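Home Features Homes & Rooms Food Gardens Letters Subscribe

The room at the bottom of the hill

It takes a certain sort of person to look at a former boat store in Prerncombe, with its low ceiling and its awkward curving walls, and think of breakfast. Otakar Rusnák is that sort of person, and he has been thinking of breakfast in there since March, when the lease was signed and the first of the chairs came down the hill on the back of a bread van.

I had been told to come at half past eight and to bring my own mug, which I took to be a joke. It was a perfectly serious instruction. There were 2 clean cups in the place on the morning I visited, and both had been promised to the plasterer.

Otakar spent most of his working life fitting out shops in Drilberg, a job that taught him, he says, to dislike anything that arrives in a matching set. So the room has been put together a piece at a time, from house clearances and school sales and the odd kindness, and he can tell you the story of every bit of it whether or not you have a train to catch. (I did have a train to catch. I got the one after the one after.)

We started with the walls, as everyone who comes in seems to. The big white one bends over your head as it goes up and becomes the ceiling before you have quite noticed, and the builders he first spoke to wanted to box it in and be done with it. He wouldn't hear of it. He did let them talk him into leaving the pipes on show, after a long afternoon of sums in which the cost of hiding them came to 586 pounds, and he has painted them white and stopped minding. The brick he would have kept at any price. It is only a low wall, with a thin grey ledge along the top, but it gives the room something warm to lean on, and the ledge is already collecting ideas: jam jars, cookery books, his late aunt's brass scales once the handle has been mended.
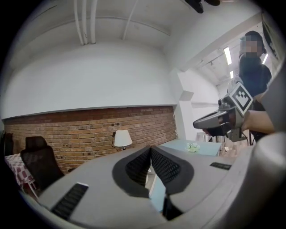

Tablecloths were the next thing, and here there had been some disagreement at home. His wife Sisa favoured plain linen, washed soft and left unironed. Otakar wanted red and white checks, the kind his grandmother put out for soup, and in the end he bought one and laid it without saying anything. It has stayed. Sisa now says she always liked it, and she has been looking out for another to go with it - slightly faded, if she can find one, so that the two don't look as if they were bought on the same day.

The light blue table is hers, though, and I rather think it is the best thing in the place. She found it at a school sale in a shade she describes as "dairy", and there was a good deal of talk about sanding it back to the wood. I am so glad they didn't! Blue does wonderful things in a room with that much white in it, and next to the red of the brick it looks like a summer morning even when the harbour has disappeared in drizzle.

Then there are the seats. A black mesh-backed office chair is hardly what you picture in a breakfast room, and I said so. Otakar made me sit at the checked cloth for a quarter of an hour with my notebook and then asked how my back was. My back was very well, thank you. He has his eye on 6 more from the old Lumbantobing shipping office, where they are clearing out the top floor, and he means to mix them in with wooden kitchen chairs and let people fight over them.

Lamps are his real weakness. He doesn't care for light that comes only from above, and would put a lamp on every surface if there were sockets to feed them. The one by the brick has a white shade shaped like a cone, very simple, with a thin black cord, and he moved it twice while we were talking. At four in the afternoon in winter, he told me, a room lives or dies by where its lamps are, and he would sooner lose a table than lose a good corner.

The back counter is still in the muddle that all back counters go through, and I promised not to go on about it. There is a plan, drawn on the reverse of a seed catalogue, with a shelf for bread and a shelf for eggs and a long stretch marked "toast". He has budgeted 1,000 pounds for the lot and Sisa has written a question mark beside it in green ink.

What will they serve? Porridge, mostly, and eggs, and a poppy seed roll from a recipe he has been adjusting since last autumn. I was given a slice to eat on the walk to the station, wrapped in a paper napkin, and it was very good indeed, heavy and dark and not too sweet. He wants to know whether it needs more lemon. I have written to tell him it does, a little.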